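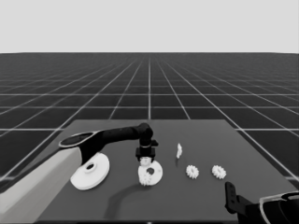 Teaching two simulated arms to put a gearbox together: what we tried and what came out of it

Project report, Gostdale robotics course
Tuesday, September 10, 2024

Where the project started

Our group began in June with a plan that was, looking back, a good deal too big for one summer. We wanted two robot arms to assemble a whole toy gearbox in simulation, start to finish, with one policy learned from demonstrations. After a couple of weeks of watching gears slide across the table and off into the distance, we went back to our project outline and cut it down to the part that was giving us the most trouble: taking a small gear, carrying it over to a round base, and setting it down on the hole in the middle.

That sounds like a small thing, and to a person with fingers it is. For the arm it means lining up a toothed part over an opening that it has to hit almost exactly, and the gears are white on a white base, so the edges don't stand out very well from every angle.

The setup

We used the Keltton simulator because it was already installed on the lab machines and one of us had used it before. The table is plain dark gray, the parts are white, and the floor is the standard grid, which we never got around to changing. The task layout, which we called Zultden in all our files, has disk-shaped bases and a handful of loose gears, with an arm working from each side. For the runs in this report only the left arm does the placing. The right arm holds its pose near the front corner, and we kept it in so that the same layout could be used later for handing parts over.

At each reset the gears were moved to new spots, and sometimes one was stood up on its edge. We were quite fond of that last idea when we had it – less so when we had to record the demonstrations.

How we trained it

We collected 800 demonstrations by teleoperation, taking turns in short shifts, and threw out any where the gear was dropped. Then we trained 2 policies on the same data. The first predicts the next arm motion directly from the camera views. The second, which we named Kongkaew, splits the job up: it first moves the held gear to a point above the hole, pauses there, and only then starts down. The pause was added late, after we noticed that most of the bad placements were already crooked before the gear touched anything.

What we found

The direct policy was faster and looked smoother, and we really wanted it to win. It did fine with gears that started out flat, but it tended to drift sideways on the way down and leave the gear sitting partly over the hole. Kongkaew was slower by roughly 5 seconds a run and placed the gear properly more often, with the biggest difference on the bases farthest from where the arm starts. Both of them did poorly with gears standing on edge. The gripper usually knocked them over first, and then, to be fair, sometimes picked them up quite nicely afterward.

A gear already lying on the base was another problem. Neither policy had learned to clear it away, as we had hardly any demonstrations of that, and the arm would lower the new part regardless.

What we would do next

We would like to record more demonstrations with crowded bases and tipped gears, and try a colored base to see how much of the error comes from white on white. After that we'd bring in the second arm, which has been waiting patiently all summer. Our training settings and the full set of runs are in the shared course folder under Zultden.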